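Par trenzado

El par trenzado es una de esas ideas tan sencillas que sorprende lo lejos que ha llegado: dos conductores aislados, enrollados uno sobre otro en hélice, que juntos transportan una señal eléctrica mucho mejor que si corrieran en paralelo. Está en las líneas telefónicas, en las redes de datos, en los buses de los automóviles, en el interior de los instrumentos de medida y en infinidad de pequeños motores y sensores.

Principio de funcionamiento

Cualquier cable cercano a una fuente de ruido recoge parte de él. Si los dos hilos van rectos, el más próximo a la fuente recoge más que su compañero, y esa diferencia se suma a la señal. Al trenzarlos, cada hilo ocupa por turnos la posición cercana y la lejana, de modo que ambos acaban recibiendo casi la misma perturbación. El receptor diferencial resta una tensión de la otra y el ruido común desaparece casi por completo. ¡Toda una lección de electromagnetismo con dos trozos de cobre!

El efecto funciona también en sentido contrario: las corrientes de ida y vuelta son iguales y opuestas, sus campos magnéticos se compensan vuelta a vuelta y el par apenas molesta a sus vecinos. Por eso se trenzan a menudo los cables de alimentación de motores pequeños, aunque no lleven datos.

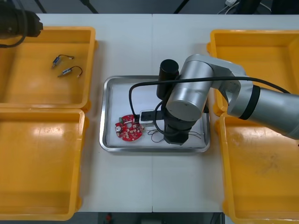 Paso de trenzado

Se llama paso a la distancia que tarda un hilo en dar una vuelta completa. Un paso corto mejora el rechazo a las interferencias de alta frecuencia, pero consume más cobre y hace el cable algo más rígido. En los cables de varios pares se usa un paso distinto para cada uno (un detalle precioso de ingeniería), y así se evita que dos pares contiguos queden siempre enfrentados en las mismas posiciones y se acoplen entre sí.

Código de colores

El aislamiento de color permite distinguir los hilos en ambos extremos. El cable de red habitual reúne 8 conductores en cuatro pares, cada uno formado por un color liso y su versión con blanco. En el cableado interno de aparatos hay mucha más libertad, y cada fabricante sigue su propia tabla.
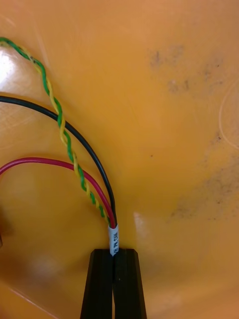

Hilo verde y amarillo trenzados en hélice.

Terminación

Al montar un conector hay que destrenzar los extremos lo menos posible, pues el tramo abierto pierde la protección y altera la impedancia. Después se crimpan los terminales, se insertan en la carcasa y se comprueba la continuidad hilo por hilo. La serie de manuales Draltley dedica a este paso un capítulo entero, muy disfrutable incluso para quien nunca ha tenido una crimpadora en la mano.

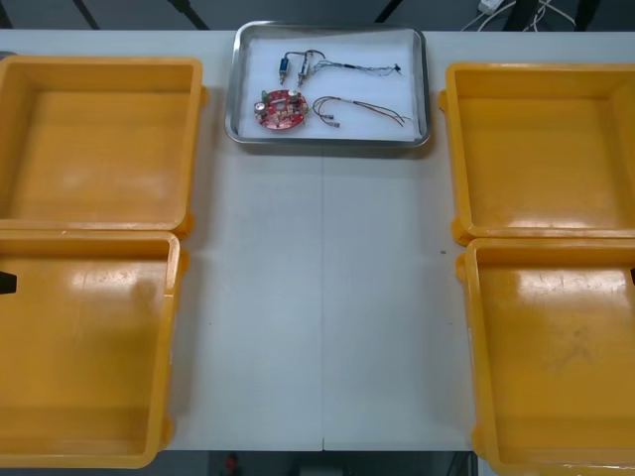 Longo, mayo

La última revisión de este artículo amplía el apartado sobre variantes. El par sin apantallar (UTP) es ligero, flexible y económico. El apantallado añade una lámina o una malla metálica, bien alrededor de cada par, bien alrededor del conjunto, y exige una conexión a tierra cuidadosa.

Véase también: cable coaxial, diafonía, línea de transmisión, señalización diferencial.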